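The Table Where Everything Lands
By Birutė Lukoševičius

I own one good table. It came out of a closing sale at Kundwood, the furniture place on the hill road in Cuvville, and I paid more for the van than I did for the table. It has been with me through two apartments and a house, and in all that time I have seen its whole surface maybe on moving days and one Thanksgiving.

You know how it goes. Mail comes in and lands on the table. Then the scissors, because of the mail. Then a mug, then a library book, then the little plastic thing that fell off the back of something and must be important (it has been in a drawer for years now, still important). By March I was eating dinner on my knees on the couch, and my editor asked me, very sweetly, if I might like to write something about tables.

So I did what I always do and called people who are better at this than I am. First up was Kristaps Uibo, who I know from the Lepik flea market. He used to have a stall there, all trays. Lacquered ones, tin ones, a big ugly one with a swan on it that I still think about. He came over, looked at my table, moved my cat, and asked if I had anything to put things in.

I said I had a bowl.

"You need something flat," he said. "A bowl is where you hide stuff."

He had a point! Mine held 41 rubber bands, and I only know that because he made me tip them out and count them as a kind of penance. A bowl goes down and down and you never see the bottom. Something shallow fills up in an afternoon and then it starts to bother you, and he says the bothering is what gets you to deal with it. He likes a dark surface for the same reason. Receipts, tissues, gum wrappers, they all shout at you from a dark surface. On my old cream-colored dish a receipt could live for a season.
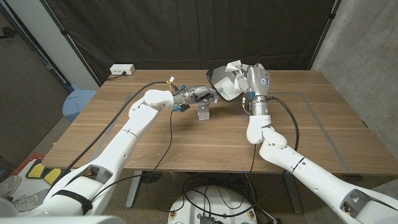
White paper against a dark, shiny oval. Hard to overlook.

I will say that dark and shiny has its price. Fingerprints, for one. Dust, for another, and I live on a road with gravel trucks. Kristaps wipes his with an old T-shirt and doesn't seem to mind. I lasted a week with a glossy one and then started resenting it, so if you're the type who cleans glasses twice before a movie, think about matte. He also told me to give up anything small that stands upright unless I could say what it was for. Little stands and posts and holders get pushed around the tabletop forever, he says, always in the way of whatever you're trying to do. I had three. One was for a phone I no longer have.

My second call was to Ott Dambrauskienė, who teaches a tabletop class in the back of the library, mostly book repair and paper boxes, with a long waiting list. Ott doesn't own a single pretty container as far as I can tell. What Ott owns is tape.

The class tables get a taped rectangle before anybody sits down, one per person. Your work goes inside the tape and everything else (coffee, coats, elbows if possible) goes outside. I was sure this would feel like kindergarten. It did, a bit, and I loved it. I made a very lopsided box and at no point did I lose my bone folder, and I lose my bone folder the way other people lose umbrellas.

I went home and tried it on the dining table with the first roll I found, a shiny silver one from the garage. Please don't do this. It left a stripe of goo that took me an evening with cooking oil and a plastic card to get off, and the wood has a paler line there that I now cover with a runner. Ott was kind about it on the phone. Low-tack tape, tested on the underside first, and not left down for months in a sunny window. If your finish is waxed or oiled you may want to skip tape and use string, or a big sheet of paper, or just a place mat if you aren't proud.

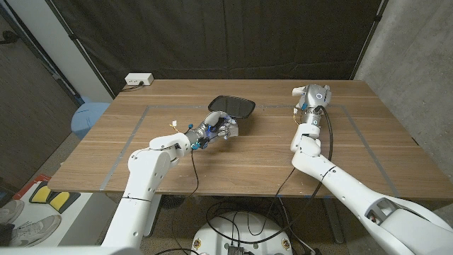 Size was the part I got wrong the second time. I laid out a cautious little square in the middle of the table, the size of a pizza box, and within ten minutes I was working outside it. A line you keep crossing stops being a line. Ott's advice was to go much bigger than feels polite and bring the bottom edge down close to the front of the table, where your hands already are. Gray tape on light brown wood is a nice combination for this, by the way. You can find it when you look for it and it doesn't yell at you over dinner. And with that much space inside the lines, a flat black tray can go up by the far edge, in the middle, and you still have all the room in front of it. I had been parking mine at the right-hand corner, which is exactly where my sleeve travels, and I've knocked it off more than once.

The tray I ended up with is a Tikier, secondhand, with a chip on one side. Low rim, rounded corners. I care about corners more than I used to. Square ones collect crumbs that you have to chase with a toothpick, and a rounded one wipes out in a single go. A thin rim is good too — high enough to stop a pen, low enough that you can slide a stack of envelopes over it. I tried a deep-sided one for a while and it was just the bowl again with better posture.

There's a limit on how much goes in it, and in my house the limit is 8 things. I picked the number out of the air. My neighbor Aivar Raudsepp thinks rules like that are silly and keeps his own table clear by having a second, worse table in the hall, which I've seen, and which could hide a bicycle. I am not going to argue with a man who can serve soup to six people without notice.

What about evenings? I was hoping you wouldn't ask. I do a round before bed most nights. The tray gets lifted off the table and carried to wherever its contents belong, the paper goes out first, and the tray comes back by itself. It takes me as long as the kettle does. When I skip it for two nights the whole thing slides, and I'm back to lifting newspapers to find the butter.

I took up the tape for good after the box class ended, except that I keep catching myself setting things down along where it used to be. The runner is still over the pale stripe. If anyone in Cuvville knows how to get a silver-tape ghost out of an oiled tabletop, write to me care of the magazine, and please don't say mayonnaise, because I've done mayonnaise.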